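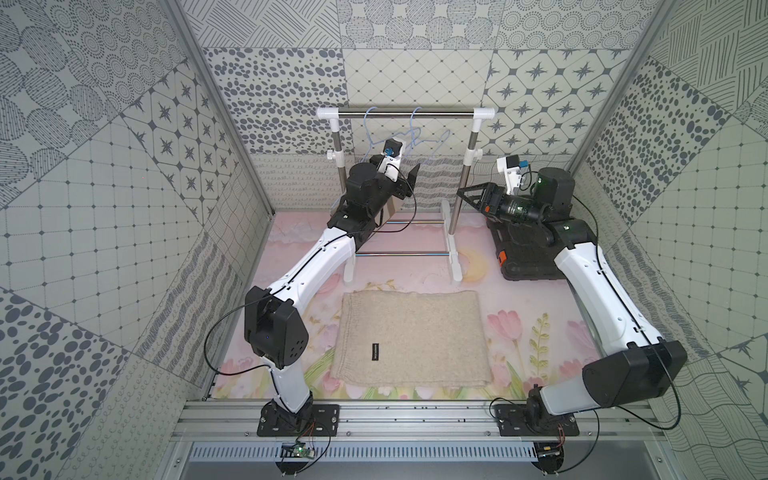

Vastside Clothing Swap Moves to Bigger Hall After Record Spring

Monday, June 28, 2021
By Zoila Ríos

If you have a closet full of things you never wear, get the bags out, because the Vastside clothing swap is back next month and it has a proper home at last! The swap is moving out of the cramped back room at the Plollow Center and into the old Miettinen furniture store on Prirkar Street, with big front windows, a level entrance and (hooray) its own parking lot.

The April swap was the busiest the neighborhood has ever had. Organizers signed in 492 people and tagged 722 pieces of clothing at the door, and 662 of those went home with somebody new before closing time. The line for the coat rack went out the side door and past the bike stands, and people were trying on blazers over their sweatshirts on the sidewalk.

"I came for a raincoat and left with a raincoat, two skirts and a wedding guest dress," said Ya-wen Poon, who started the swap with a few friends and still runs the sign-in table. "We ran out of room by lunchtime. I was hanging shirts on the fire door."

The rules haven't changed much. Bring clean clothes in good shape, get one ticket for each piece, and spend the tickets on whatever you like. Kids' clothes don't need a ticket at all, so if your second grader has shot up three sizes over the past year you can just come and fill a bag. Shoes are welcome this time, as long as they come in pairs and are tied or clipped together. Please, no underwear, no swimwear and no single socks.

New this summer is a household table for linens, place mats, curtains and small rugs. Several people asked for one in April, and a test box of tablecloths by the door was empty within minutes. Household items work on the same tickets as clothing, one for one.

There will be a mending corner too, with two sewing machines and a big tin of donated buttons. Missing buttons and dropped hems can be fixed while you shop, and anyone who wants to learn how to put in a zipper can sit down and try it. Poon is hoping to get to every repair on the day, but zippers take a while, so come early if yours is stuck.
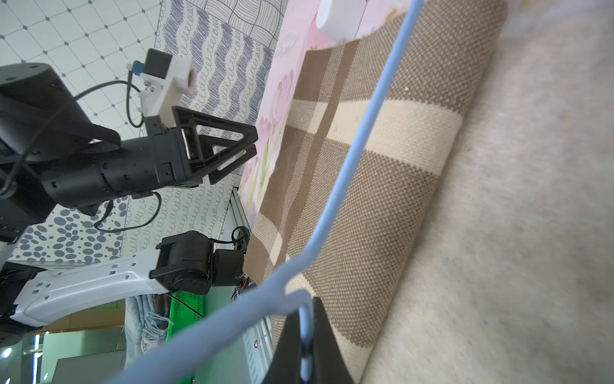
Hangers Wanted

The one thing the swap is short of is hangers. The new hall has room for up to 11 full racks, a huge jump from the spring, and every one of them needs filling. Plastic, wire or wood will do, in any color, and kids' sizes are especially handy. Drop them in the bin inside the front door of the Plollow Center during normal opening hours. Clip hangers for pants and skirts should go in the smaller box next to it so they don't tangle with the rest.

Setup help is needed the evening before the swap and for an hour after it closes. Helpers get five extra tickets and first look at the coats, and having stood in that April line, I can tell you the coats are worth it! Sign up at the Plollow Center front desk, where the date and opening times will be posted this week.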